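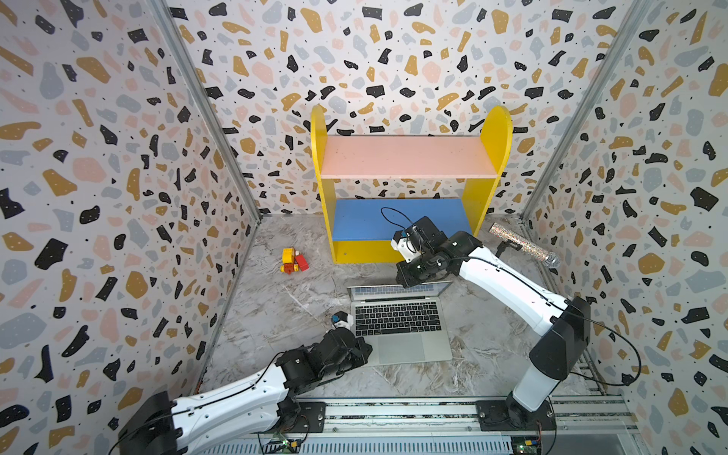
14 February 2025

Hello again from the bench! I've spent most of this week teaching our two arms at Stanwood by remote control, and I promised Warrick Waaka I'd put something up before the weekend, so he can stop asking. I sit with a pair of hand controllers, I move, the arms copy, and every go gets saved as a demonstration. We're on 1,279 good ones so far, with more than 3,775 attempts if you count the rubbish (I do, it keeps me humble).

The job at the moment is the laptop one – arms start from the rail, one goes low by the keyboard corner and the other works up at the lid. The lid arm is the fiddly one to drive. You're reaching over the back edge with the shelf right behind it, and my elbow always wants to go somewhere the robot's elbow can't.

The yellow and pink shelf unit stays put between goes, and so does the blocky little vehicle on the floor beside it. Warrick wants to swap the wall panels for plain ones in April, but I've grown fond of the terrazzo and will be putting up a fight!

A tip if you're trying this at home: slow down before you close the gripper. My early demos were all rush and snatch, and the arms learnt that beautifully – we binned the lot and I started again with a cup of tea and a lot more patience.

Next on the list is the Drallberg set, which needs both hands at once the whole way through. Wish me luck.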